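Kuddale Workshop Notes: Planning Software for Kitchen Cells

Revised December 24, 2023

The following tips are issued to operators who write or adjust planning code for tabletop cells handling household glass and plastic ware. They assume a working installation of the Lumport planner and a calibrated wrist camera. Readers setting up a cell for the first time should begin with the calibration page.
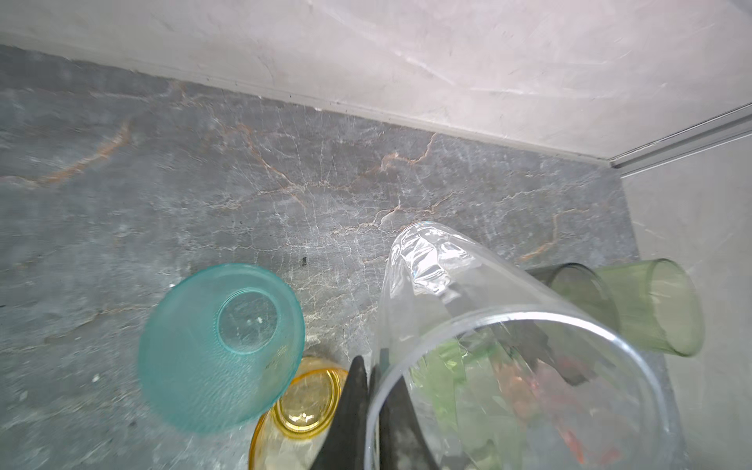
PERCEPTION

Transparent cups are the most frequent source of failed grasps. Depth readings pass through the wall of a clear vessel and return the counter behind it, or whatever the vessel contains. Segment on the color image first, then fit a rim ellipse, and use depth only to check the height of the result.

A cup standing upside down should be labeled as such before any grasp is proposed. The base ring is smaller than the mouth, and a planner that confuses the two will open the jaws to the wrong width. Cups lying on their side need a separate class.

Veined marble surfaces produce false edges. If the detector reports thin objects along a vein, raise the minimum region size to 80 pixels and run the pass again. Crumbs and small scraps will also disappear at this setting, so wipe the counter by hand before a session.

Glare on a wide rim is best handled by taking a second view from a slightly different wrist angle. Merge the two masks — do not average them.

PLANNING WITH TWO ARMS

Each arm should hold a reservation on the space it is about to enter. The Jellier scheduler does this by default, with a margin of 19 mm around every link. Cable conduit is not part of the link model and must be added as a padded shape, particularly where it loops near the gripper.
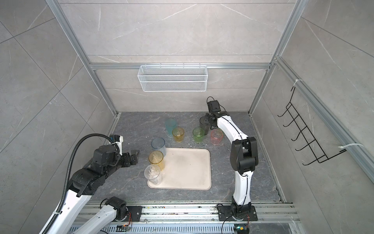
When one arm is holding a cup among its neighbors, plan the retreat straight up before any sideways motion is allowed. The other arm may continue to move during this time, provided its goal lies outside the reserved space. Short cups placed close together should be taken from the outside of the group inward.

Wall fixtures such as baskets and hook racks belong in the collision map even when no task uses them. Model them as solid boxes. Fine mesh slows the planner and gives no benefit at this scale.

Allow up to 5 replanning attempts for each grasp. After that, the task should stop and report the object, the proposed pose and the last camera view. Silent retries make the log very hard to read.

LOGS AND UPDATES

Keep the color image together with the plan for every failed grasp. The Hjaltadóttir viewer opens both side by side and can step through the plan one waypoint at a time. Sites still running the October release should install version 13 before changing any of the values given on this page — older configuration files store jaw width in a different unit and must be converted.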